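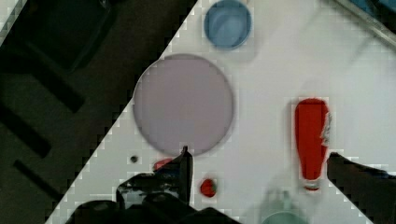
Cumimthorpe Toy and Craft Swap - FAQ

Quick answers, more when I get a minute. Raelene

When is it?
May 21, 2022, in the Paewai Room. Doors 10am, finish at 2. Setting up from 9.

Do I need a ticket?
Yes, free ones, book online. 335 places. Under-fives don't need one.

How does the swap work?
Bring stuff, get tokens, spend tokens. One item, one token, doesnt matter what it cost new. Big things (ride-ons, dolls' houses) get three.

What can I bring?
Toys, games, puzzles with all the pieces, fabric, wool, felt. Clean please. No car seats, no helmets, nothing with a plug.

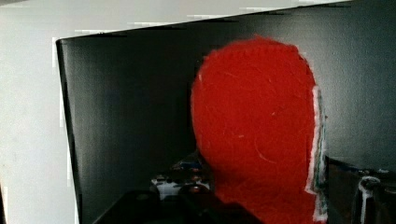
Red felt, stitched along the top.

Are part-used craft things OK?
Fine. Bag up small bits and write on the bag what's in it. Offcuts go in the scrap box - no tokens for those, help yourself.

Can I keep tokens for next time?
Yes, till the December swap. Lose them and they're gone, sorry. 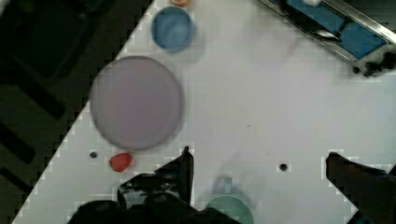

Where do I park?
Behind the library, free on Saturdays. The 116 bus stops oppposite.

Is there food?
Tea, squash, cake. Cash only. Allergies - ask Lindiwe Visser at the hatch.

What happens to leftovers?
Take yours home by 2 or they go to the charity shop.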